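搜索问题、话题或用户…… 搜索 热门搜索 我要提问

小区要搞厨余堆肥,小份量到底怎么起步?

Lieselotte Wendt

大家好,我住Rumo小区,搬来第三年了。我们这边垃圾分类喊了很久,绿桶里还是什么都有,塑料袋、筷子、外卖盒,物业每次清运都抱怨。十月开始几户邻居商量着自己弄个堆肥角,就在自行车棚后面那块空地上,先收果皮菜叶,秋天正好还有一堆南瓜要处理(每年这个时候家家都摆,摆完就整个扔掉,看着真心疼)。

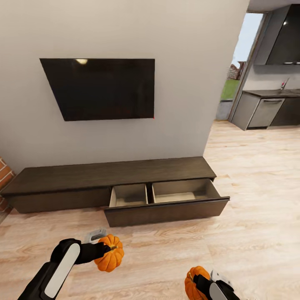
客厅里的两个橙色小南瓜

我现在卡在三个地方。一是箱子,有人推荐Bokimier的双仓箱,网店标价3,807,我们一共凑了3,000,差一截。二是味道,一楼那家已经提前打招呼了,说只要闻到酸味就去投诉,我完全理解人家,换我也急。三是南瓜这种水分大的东西,到底能不能整个丢进去?我在网上看到的说法互相打架,有的说切四瓣就行,有的说必须切成丁,还有的说籽一定要掏干净,不然明年满地长南瓜苗(其实长了我还挺高兴的!)。

有经验的朋友指点一下吧,别太专业,我是真的零基础。

Gentile街坊

先说箱子,别急着买!我们楼用的是旧木托盘自己钉的,四块一围,前面那块做成活动的,翻堆的时候拆下来。钉子和合页花了点小钱,剩下的预算我建议留着买干料和一把好叉子,叉子千万别省,我第一把用了两周就弯了。

南瓜切块,拳头大小差不多,太大了外面烂里面还是硬的。籽我是掏的,晒干炒着吃,嘿嘿。涂过颜料、滴过蜡的那种就别放了,老老实实走其他垃圾。

味道这个事,九成是湿的太多、干的太少。倒一桶厨余,上面就盖两桶干叶子或者撕碎的纸箱,每次都盖,谁倒谁盖。我们在箱子边上放了个大袋子专门装落叶,还贴了张纸条,头一个月基本没人看,后来天天在群里念叨才好一点。肉、鱼、剩菜汤一律不收,这条一定要写在最前面,不然老鼠比邻居来得还快。

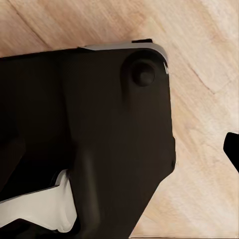 Jitport的老住户跟帖说,干叶子秋天要多存,他家那边存了20袋,开春就用光了,后面只好到处去讨锯末。他还说翻堆别太勤,刚开始那阵子隔15天翻一回就够,翻得太勤堆温上不来,冬天尤其明显。

绿萝不绿

冬天别弄,等春天吧。

Lieselotte Wendt

谢谢各位!托盘的主意太好了,我刚才去问了楼下的水果店,老板说有几个旧的可以拿走。干叶子我今晚就在群里喊大家存起来,别让扫地的师傅全装走。至于冬天弄不弄,我们几个商量了一下还是想先试个小的,反正南瓜不等人。再追问一句,纸箱上的透明胶带是不是一定要撕干净?我昨天撕了半个小时,手都酸了……

Gentile街坊

要撕,不然最后全留在肥里,筛的时候更烦。先拿水泡一下,一揭就下来。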